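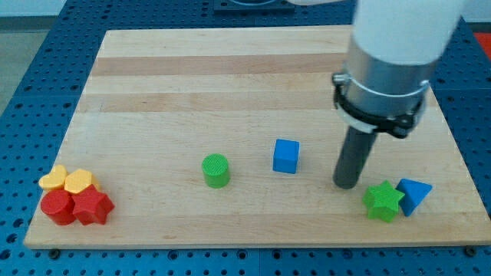

Ticket 2137: Label printer spits out blank labels after every good one
Opened by: Lavanya Kurian
Product: Wurkus thermal label printer, with Skurent Shipping
Status: Solved (see last entry)

First post, 9:10 am

Hi all, hoping someone can save my sanity (and my label budget). I run a little online shop out of Womside selling kitchen bits, mostly tea towels and board oil. I print my shipping labels on a Wurkus printer through Skurent Shipping, and up until last week it was the one thing in the whole business that never gave me grief.

Now every time I print a label, I get the label I asked for, beautiful, crisp, no complaints, and then a blank one straight after it. Sometimes 2 blanks. I did a batch yesterday arvo and peeled 17 blank labels off the floor afterwards, which the dog had been sitting on.

What I've got:
- Printer plugged in by USB to a laptop, Windows, all updates done
- Labels are the standard big shipping size, on a roll, with a gap between them
- Skurent Shipping in the browser, printing through the normal print box
- Same brand of labels I always buy (Achari), new roll started on the weekend

What I've tried so far:
- Turned everything off and on. Twice.
- Different USB port
- Unplugged the printer overnight
- Said some things to it

The colour of the light on the front stays green the whole time, so it doesn't think anything's wrong. Any ideas? I've got a pile of orders waiting and the courier comes at 3.

Reply from Sudheer Mathew, 9:42 am

Hi Lavanya. Extra blanks are nearly always either the paper size or the gap sensor. Could you please check two things:

1. In the print box, click through to the printer's own preferences and tell me what size it says.
2. Hold the feed button until it beeps twice, then let go. The printer should run a few labels out while it measures them. Tell me if it stops exactly at the tear edge.

Lavanya, 10:25 am

Thanks Sudheer! Okay, so.

Number one: the size in the preferences was set to A4?! I have no idea how. I haven't touched it. I changed it back to the shipping label size, hit Apply, printed one order and got one label. Did a little dance. Printed the next order and got one label and a blank. Stopped dancing.

Went back in and it's still on the right size, so it hasn't flipped back on me.

Number two: held the button, got the two beeps, it ran out a few labels and then stopped with a bit of the next one poking past the tear edge. Maybe a fingernail's width. I'm guessing that's not what you wanted to hear.

Reply from Abundio Galindo, 10:40 am

Jumping in because I had this exact thing in March. Have a look at your label roll. Achari changed their backing paper, and on my rolls the gap between labels got narrower. The printer would sometimes miss the gap and go hunting for the next one, and you get a blank. It drove me up the wall for a fortnight.

If you've got any of the old roll left, try that before you go fiddling with drivers.

Lavanya, 11:15 am

Abundio you might be onto something!! I dug the tail end of the old roll out of the recycling (don't judge me) and held it up next to the new one. The gap on the new one is definitely skinnier, and the backing is a whiter white. The box looks identical, same product name and everything, so I'd never have picked it.

Put the old bit in, held the button, two beeps, and it stopped bang on the tear edge. Printed three orders in a row with no blanks. Then I ran out of old roll, of course.

So do I just chuck the new ones? I bought a carton. I really don't want to chuck a carton.

Reply from Sudheer Mathew, 11:31 am

Please don't chuck them. Good spotting, Abundio. The older firmware has trouble with narrow gaps, but you can adjust for it. Try this, with the new roll in:

1. Open the lid and wipe the little sensor window with a dry cotton bud. Label glue collects there.
2. Slide the paper guides in until they just touch the roll. If they're loose the roll wanders sideways and the sensor reads the edge.
3. In the printer preferences, open the Stock tab, change Media Type to Labels with Gaps and drop the gap height by one step.
4. Hold the feed button for two beeps again.
5. Print a test page from the preferences window first, before going back to Skurent.

Also, which version does it print at the bottom of the test page?

Lavanya, 12:20 pm

Right, did the lot, in order, like a good student.

The sensor window was GROSS. Grey fluff stuck in glue. I've owned this thing for years and had no idea there was a window in there to clean. The guides were also miles out, because I'd opened them right up to get the new roll in and never closed them again, so that one's on me.

Dropped the gap height one step, two beeps, and it stopped right at the tear edge. Test page came out on a single label. The bottom line says firmware 233.

Then I went back to Skurent and printed six orders. No blanks! But the last one had the barcode shifted over to the left with the edge shaved off. Is that going to scan?

Reply from Indira Sastry, 12:48 pm

Hi Lavanya, I look after the Skurent side of things. Don't send that one, the courier's scanner may reject it. When your printer was set to A4, our page will have remembered "fit to page" for some of your saved label layouts. Go to Settings, then Printing, then Saved Layouts, and delete any with a page size you don't recognise. You can reprint the order from its history without paying for a second label.

Lavanya, 1:35 pm

Found it! There was a layout in there called "Copy of Copy of Default", which I must have made at some point. It was set to A4. My theory is that I printed an invoice with it on the weekend and that's what knocked the whole thing sideways. Deleted it, reprinted the order, and the barcode is sitting in the middle where it belongs.

I've now printed everything for today's pickup and not one blank. I scanned a few with the courier's app on my phone and they all came up with the right address.

Reply from Lợi Vi, 1:52 pm

Quick question from a lurker with the same carton of labels. Do you have to redo the button thing every time you change the roll?

Lavanya, 2:05 pm

I've only changed it the once since, and I did do the two beeps again just to be safe. It only wastes a few labels. Maybe Sudheer knows?

Reply from Sudheer Mathew, 2:17 pm

Only when the new roll is a different kind from the last one. If it's the same stock, close the lid and press feed once. I'm marking this as solved, but Lavanya, reply here if the blanks come back and it'll reopen by itself.

Lavanya, 3:20 pm

Courier's been and gone, and he took the lot. Thanks so much everyone, especially Abundio for the tip about the backing paper. I've written "TWO BEEPS" on the lid in marker.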